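Arkdale Parcel Desk: Frequently Asked Questions

Updated 2022-12-05
Print this page | E-mail this page 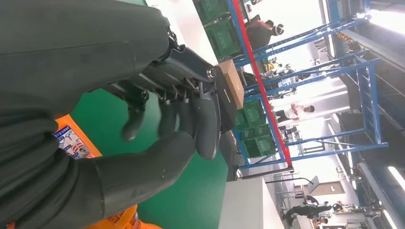 The Arkdale Parcel Desk accepts, holds and forwards packages for residents of the municipality who cannot receive deliveries at home. The service is open to all persons with a registered address in Arkdale, including tenants and students. Most items are handed over the same day they reach the desk. A small, plain brown cardboard box of the kind shown is the easiest item to store and forward, and residents who are sending goods are encouraged to use one where the contents allow. Larger items are accepted under the conditions set out below.

Who may use the service?

Any resident aged 16 or over may open a parcel account. Businesses may open an account if their registered office is in Arkdale and they receive no more than 100 items in a calendar year. Businesses above that limit should write to the supervisor, Bence Antal, to request a separate agreement.

How do I open an account?

Accounts are opened in person at the desk. Please bring one form of photo identification and one document showing your current address. A utility bill, a lease or a letter from the municipality will be accepted. A bank card alone will not. The account number is issued at the counter and must appear on the second line of the address label.

Is there a fee?

There is no charge to open an account. Incoming packages are held without charge for five days, counted from the day after arrival. After that period a daily storage fee applies. The current rates are posted at the counter and are reviewed each April. Fees are payable when the package is collected -- the desk does not send invoices to individual residents.

What happens if I do not collect my package?

A first notice is sent on the day of arrival and a second when the free period ends. Packages that remain at the desk after 45 days are returned to the sender. If the sender cannot be identified or refuses the return, the package is treated as unclaimed property under the municipal rules. Residents who expect to be away should complete an Extended Hold form before they leave.

May another person collect for me?

Yes. The person collecting must bring the written notice, signed by the account holder, together with his or her own photo identification. Standing permission for a family member or caregiver may be recorded on the account. It stays in force until it is withdrawn in writing.

What size and weight may I send?

No side of an outgoing package may measure more than 100 centimeters. Staff may refuse any package that one person cannot lift safely from the counter. Tubes are accepted if both ends are capped and taped.

How should I pack an item for forwarding?

Use a rigid box with all flaps intact. Leave enough room for padding on every side of the contents, and fill the remaining space so that nothing shifts when the box is turned over. Close all seams with packing tape. String, masking tape and household adhesive tape are not accepted. Used boxes may be sent again if old labels and barcodes have been removed or fully covered. Place the new label on the largest face, away from the seams, and put a second copy of the address inside.

Please do not write a description of valuable contents on the outside of the box.

Which items are not accepted?

The desk does not accept:

live animals or plants
perishable food
cash
fireworks, fuel or compressed gas
loose batteries
any item that is leaking or has a strong odor

Medicines may be received for an account holder but may not be forwarded. If you are unsure whether an item is permitted, ask before it is packed.

Can I forward a package abroad?

Packages may be forwarded to most countries through the Vuten service. A customs form must be completed for each package, including gifts. The form must state what the item is, how many there are and what they are worth. General words such as "goods" or "samples" lead to delays and are no longer accepted at the counter. Forms are available in English and, for residents who write to family there, with Polska guidance notes attached.

My package arrived damaged. What should I do?

Report visible damage before you sign for the package. Staff will note the condition of the box on the receipt and give you a copy. If the damage is found after opening, keep the box, the padding and the label, and return to the desk with all of them. Claims against the carrier must be made by the sender in most cases. The desk can supply a statement of condition but cannot decide a claim.

Does the desk open packages?

No. Staff do not open packages addressed to residents. Where a package appears unsafe, it is set apart and the account holder is contacted. If the account holder cannot be reached, the matter is referred to the proper authority.

Where is the desk located?

The desk is on the ground floor of the Mwaipopo Building, by the north entrance. The entrance is step-free, and a lowered counter is available on request.

How do I make a complaint or suggestion?

Complaints should be made in writing to Innes Strachan, Head of Resident Services, and should include the account number and the date of the visit. Letters may be left at the counter in a sealed envelope -- a receipt will be given if requested. Suggestions need not be signed.

Shares: 5 | Comments: 0
Print this page | E-mail this page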